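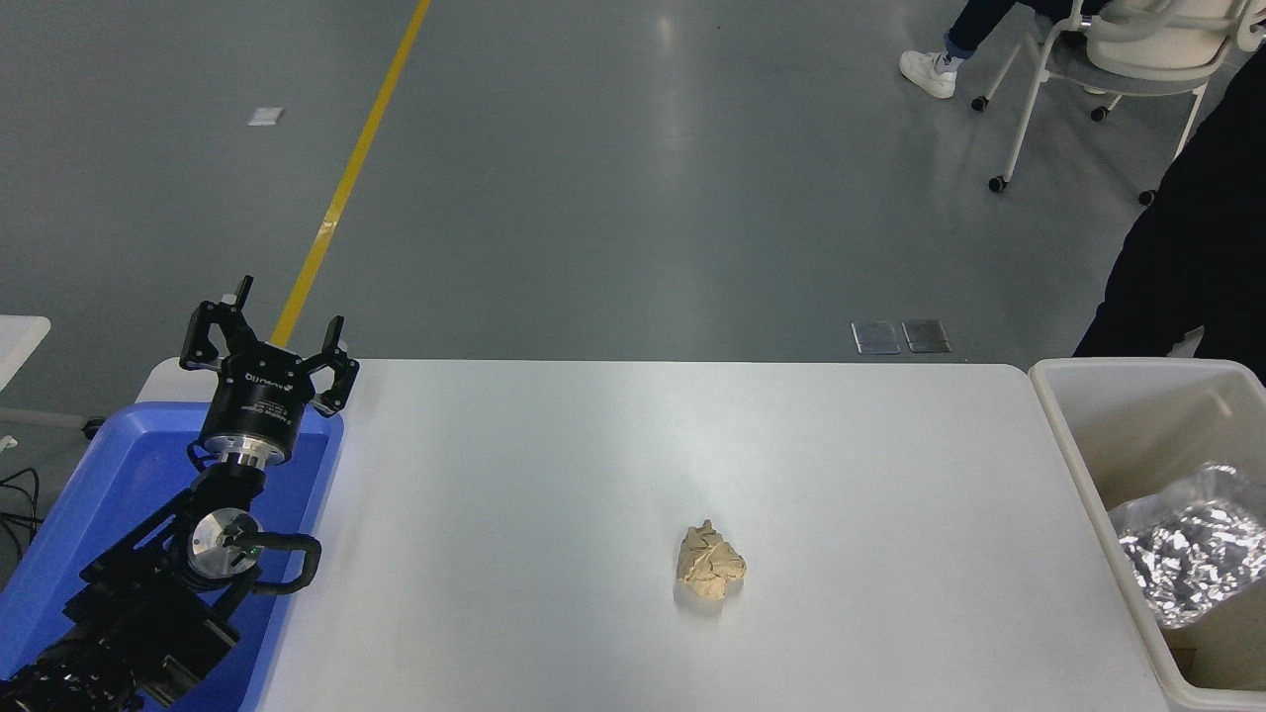 Our reader in Katcombe wrote that last year's list was fine as far as it went, but it skipped the attic entirely, and the attic was where her trouble had been hiding. Fair enough! The attic has its own section this time, and I've moved a few other things about while I was in there.

Drandness Rental Cottages
Between-Guests Safety Checklist, with comments
Revised July 24, 2022

Please go through this on every changeover, even the short ones, and write in the comments column if something isn't right. A tick with no comment tells me it's fine. A blank tells me you didn't get to it, and that's all right too, just say so and I'll send somebody over.

1. Smoke alarms
Press the test button on each one and hold it until it sounds. Check the date stamped on the back, and if it's past ten years old it comes down and a new one goes up.
Comment: The upstairs hall alarm at Čierny has been chirping on and off. New battery put in, and I'd like everyone to listen for it while they make up the beds, which is when the house is quiet enough to hear anything.

2. Carbon monoxide alarm
Same test. It should be near the bedrooms and not tucked behind a curtain.
Comment: Found behind the curtain again in the back bedroom. I know guests don't care for the little green light at night, but it has to stay out in the open.

3. Fire extinguisher
Needle in the green, pin in place, hose not cracked. It lives on the hook by the kitchen door.
Comment: All good. The tag on the Čierny one is hard to read, so the number is 1426 if the service company asks.

4. Stove and oven
Turn each burner on and off. Look inside the oven before you do, please, as people put pizza boxes in there.
Comment: Left rear burner slow to light. Cleaned it with a toothbrush and it came right up.

5. Fireplace and wood stove
Ashes go in the metal pail with the lid on, and the pail goes outside on the gravel, well away from the porch. Glass door closes and latches. Screen in place.
Comment: The rope seal on the Furkico stove is getting thin along the bottom. It will want doing before December, when we have people in every week. Sweep's invoice is 1797 in the binder if you need to see when the flue was last done.

6. Stairs and handrails
Give the rail a real tug, top and bottom. Walk up and down once with the lights off and once with them on, and you'll find out fast whether the switch at the bottom works.
Comment: Third tread creaks, but it's solid. Carpet edge tacked down.

7. Attic (new)
Hatch closes flush. Ladder locks open. Nothing stored against the chimney or on top of the light fittings. Have a sniff for damp while your head is up there, and look for droppings along the eaves.
Comment: Two old quilts and a box of Christmas lights were leaning on the chimney. Moved to the hall closet. The lights had a bare spot on the cord and I've thrown them out, so don't go looking for them.

8. Hot water
Run the bathroom tap until it's as hot as it gets and hold the thermometer under it. It should not go over 120 degrees. We get a lot of small children and a lot of grandparents.
Comment: 118. Lovely.

9. Outside
Porch light, path lights, gate latch, loose boards on the deck. Check that the house number can be read from the road, which matters a great deal if an ambulance is looking for it in the dark.
Comment: The 5 in 2395 was hanging upside down by one screw. Put right, with a longer screw. Ivy cut back from the post as well.

Anything you can't fix in ten minutes goes on the yellow sheet, and anything to do with gas or a burning smell is a phone call straight away, whatever the hour. I would much prefer to be woken up. Keys back in the lockbox when you're done, and thank you, as always, for being so careful with these old places.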